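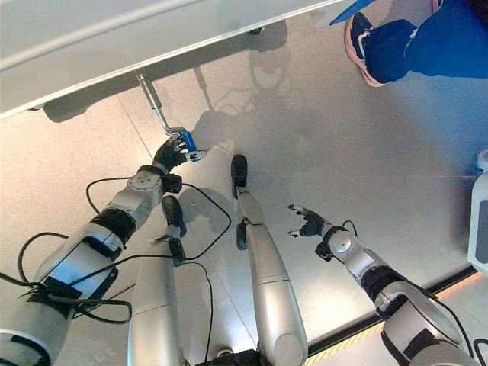

Korkia Open Day

The Korkia Open Day is a public event held each January at the Korkia robotics hall in Lalen. It consists of a morning of talks, an afternoon of live demonstrations and an evening session for schools. The day is best known for its crank demonstration, in which a humanoid robot grips a handle below a table and turns it. Entry is free, but places in the hall are limited to 200 at a time.

History

The hall was built as a furniture warehouse and was taken over by the Korkia workshop after the warehouse closed. The first open day was a small affair for suppliers and local colleges. Visitors stood behind a rope and watched two arms sort boxes. The public was admitted from the second year, when 271 people signed the visitor book. Attendance later reached 600, and the organizers began giving out timed tickets.

The event was moved from a weekday to a Saturday after requests from families. It was called off once, when the heating in the hall failed, and the talks from that year were given later at the Toma library.

Crank demonstration

The crank demonstration was added to the program when the workshop began work on Pulimau, a project on the use of hand-operated equipment by humanoid robots. Cranks, levers and knobs are common on older furniture and machines, and the project studies how a robot can use them as they are.

In the demonstration, the robot works with one hand on a blue handle at the end of a bent metal rod. The rod comes down from the underside of a white tabletop. The legs are stretched out over the floor and the other hand is left open. A member of the workshop stays close by during each run.

A crank is a harder task for a robot than it may seem. The hand has to travel in a circle while the grip stays closed, and the wrist must change its angle all the way around. If the path of the hand does not match the path of the handle, the arm pushes against the rod and the fingers can slip. Talks at the open day usually cover this problem in some detail, along with the choice of grip and the speed of the turn.

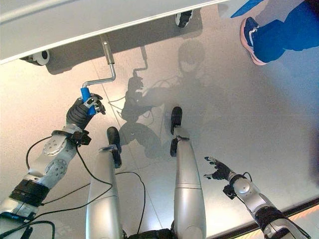

Why does the robot use a crank and not a motor?
The Pulimau project is about equipment made for human hands. A motor would move the table, but it would not show whether the robot can hold a handle and follow it through a full turn.

Program

Doors open at 10 a.m. The talks last until noon and are given in the side room, which has 191 seats. Demonstrations start at 1 p.m. and are repeated through the afternoon, with breaks for checks on the joints and cables. Visitors may ask questions between runs but are asked to stay off the demonstration floor while a robot is switched on.

The school session begins at 5 p.m. Pupils try a crank by hand and then draw the path their own wrist takes. The drawings are put up in the entrance hall until spring.

Access

The hall is on the east side of Lalen, a short walk from the Toma Road bus stop. The main entrance is step-free. Parking is available behind the building on the day of the event, and the rear gate closes at 8 p.m.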